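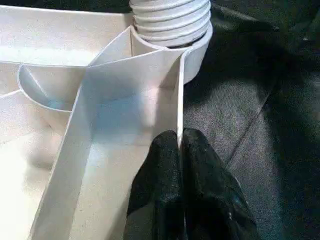

# Teaching by hand at Stuvport

Welcome to the gallery, and do put the kettle on first if you're the sort who likes to read the words as well as look at the photographs, as I have rambled on a bit (I usually do).

For those who have wandered in from elsewhere on the site, Stuvport is our little workshop for teaching robots household jobs, and most of what we do is teaching in the old-fashioned sense. A person sits down at the controls, takes hold of the handles and does the job through the robot's arms, slowly and with a fair amount of muttering. Everything the arms do is recorded along with what the cameras see. Then we reset and do it again, and again after that, until there are enough good goes for the robot to learn from.

The project on this page is called Prellomar, and it's all about handling awkward household things with two arms: furniture with legs, things with folds and thin edges, anything that won't sit politely in one gripper. We set ourselves a target of 2000 recorded goes and have just got past the first 1000, which felt like a good moment to share a few photographs. We had a cake, too, though that was gone long before I thought of fetching a camera!

I'm often asked what the hardest part is, and people tend to expect me to say something about the computing. For me it has always been the feel of it. When you pick up a chair at home, your fingers tell you straight away whether you've got hold of it properly, and you shift your grip without giving it a thought. Through the handles you get very little of that. You have to learn to look for the small signs, such as a slight bend or a shadow closing up between finger and object, and it takes most new people a good week before they stop squeezing everything as if it were trying to escape.
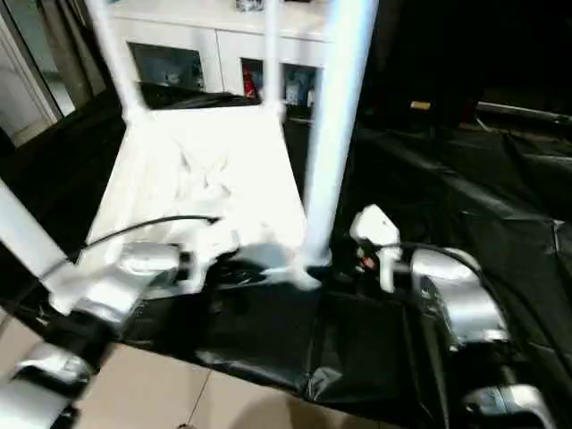
The other thing that takes some getting used to is having two hands that aren't quite yours. We drive both arms at once, one handle each, with a program called Ikonen that passes our movements along and keeps the recordings in order. It's a friendly enough bit of software, once you've forgiven it for asking you to name every single session. My own trouble is that I lead with my right and forget my left altogether, so that one arm is busily getting on with things and the other is hanging about like a guest who doesn't know where to put their coat.

What helps is to talk it through aloud. "Left hand holds, right hand moves," and then you swap over. We also have a house rule about turning: nobody goes further than 90 degrees in one go. You turn a bit, stop, let one hand find a better place, and only then carry on. I grumbled about that rule when we brought it in, I'll admit, and I've since become its greatest supporter. The recordings are much easier to follow, and my shoulders ache a good deal less by teatime.

We keep the clumsy goes as well, by the way, in a folder of their own. A fumble followed by a patient recovery can be a very useful lesson, and I find them rather comforting to watch on a slow Tuesday.

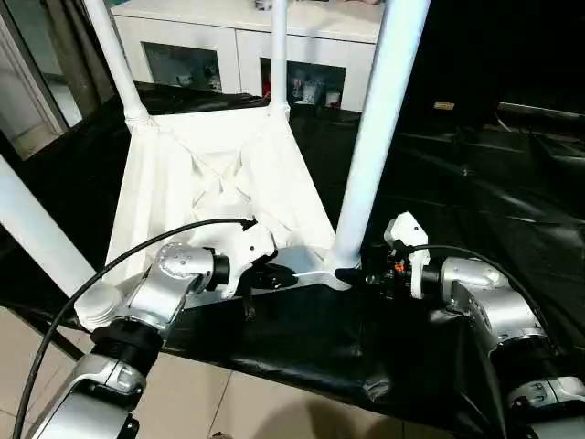 Choosing where to take hold is the bit I most enjoy teaching to newcomers, and we spend far longer on it than they expect. With something long in the leg there are so many tempting places, and everyone wants to go for the middle of whatever is nearest. I encourage them to think about what each hand is there to do before they close a finger on anything. With the stool upside down and its legs in the air, for instance, one gripper has the lower part of the body and the other has the black-tipped foot at the base of the right leg, so the two hands have quite different things to hold on to. I also ask people to keep half an eye on the cables. The long black one arching across the front of the stool is just the sort of thing you stop noticing when you're concentrating on your fingers.

There will be more photographs as Prellomar goes along. The next round of sessions is called Driltilo, and it's mostly lids and drawers, with 2 new operators joining us at the handles. I've promised them plenty of biscuits and a chair that goes up and down.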